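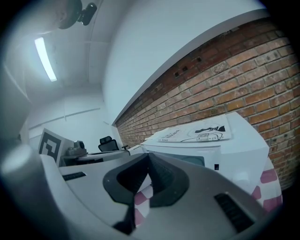 The hand-held gripper, close up. The black V in the middle holds the jaws.

How to Teach a Robot With a Hand You Hold

A robot arm can be very strong and very exact, but a new one knows nothing about kitchens. It has no idea that a microwave door swings out to the side, or that a plate should be kept flat. Someone has to teach it.

At the Matdale shared workshop, a small group is building a tool for that job. They named it Vudine. It is a gripper, the part of a robot that picks things up. Most grippers are bolted to the end of a robot arm. A person carries Vudine instead, and does chores with it.

What is inside a gripper?

Your hand has four fingers and a thumb, and each of them bends in several places. Vudine has 2 fingers and they do only one thing. They move together or they move apart. When you squeeze the trigger, they close. When you let go, a spring opens them again.

Each finger has a black pad. Bare plastic is slippery, and a cup would slide right out of it. The group tried foam first, and it tore. Then they tried pieces cut from a bicycle tube, and those left black marks on the plates. The pads they use now are softer and do not leave marks.

The gray shell covers the working parts. It has slots in it, called vents. Electronics get warm when they run, and vents let the warm air out. You can find vents on a game console or the back of a TV for the same reason.

How does a computer know where the fingers are?

Look for the little squares with black and white patterns. They are called markers. Each pattern is different, a bit like a name tag. A camera sees the marker, and a computer works out which one it is, how far away it is, and which way it is tilted.

You can try this with your own eyes. Hold a playing card straight in front of you. Now tip it back. The card did not change shape, but it looks shorter. Your brain knows right away that the card is leaning. The computer does the same kind of thing with math.

Markers have to be flat and clean. One of the first ones made at Matdale had a crease down the middle, and the computer kept saying the finger was pointing at the floor.
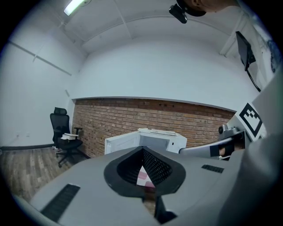

The next part of the build is the teaching, and it takes much longer than putting the tool together. One person does a chore with the gripper while the cameras record. Doing the chore once is called a demonstration, or demo for short. After a demo, everything goes back where it started and the person does it again, with the plate in a slightly different spot.

Why move the plate? Suppose you learned to catch a ball that always came to exactly the same place. You would be fine until somebody threw it to your left. Robots have the same problem. If the plate never moves during the lessons, the robot may learn to reach for one place on the table, whether a plate is there or not.

The group wants 400 demos of the microwave chore before they let a robot arm try it. Chantelle Xaba keeps the list of which ones are done. Demos that go wrong get a note beside them. A dropped spoon still counts if the person picks it up again, as the robot will need to know how to do that too.

A computer then studies all the recordings. It looks for what usually comes next. When the gripper is near the handle, the fingers usually close. When the fingers are closed on the handle, the arm usually pulls. The computer goes over the demos again and again, and makes its guesses a little better on each pass. The group has set it to make 3000 passes, so they start it in the evening and go home.

Why use a microwave?

A microwave is good practice because it has several small jobs packed into one. The door has to be opened all the way, or the plate will bump it. The plate has to come out level. The door has to be shut again with a firm push, and a firm push is hard for a robot to learn. If it pushes too gently, the door stays open. If it pushes too hard, the whole oven slides back on the cloth.

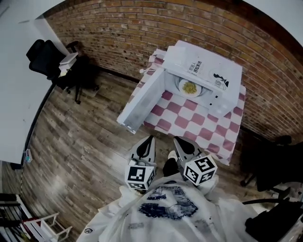
Anel Van Wyk would begin with something easier. A drawer moves in a straight line, she says, and a door swings in a curve, so a beginner should spend a week on drawers before touching a microwave. She also wants more left-handed people to do demos.

The group has agreed to try drawers in June.

Make a gripper at home

You need two wooden craft sticks, a rubber band, a small wad of paper, and some tape.

1. Put the sticks together like a sandwich and wrap the rubber band around one end.
2. Push the wad of paper between the sticks, close to the rubber band. The other end will spring open.
3. Tape the paper in place so it does not fall out.
4. Squeeze the sticks in the middle to close your gripper.

Pick up a cotton ball, then a coin, then a grape. Which one slips? Stretch another rubber band around each tip to make a pad and try the same things again.

Words to know

Gripper: the part of a robot that holds things.
Marker: a pattern that helps a computer tell where something is.
Demo: one try at a chore, recorded so that a robot can learn from it.
Vent: an opening that lets warm air out.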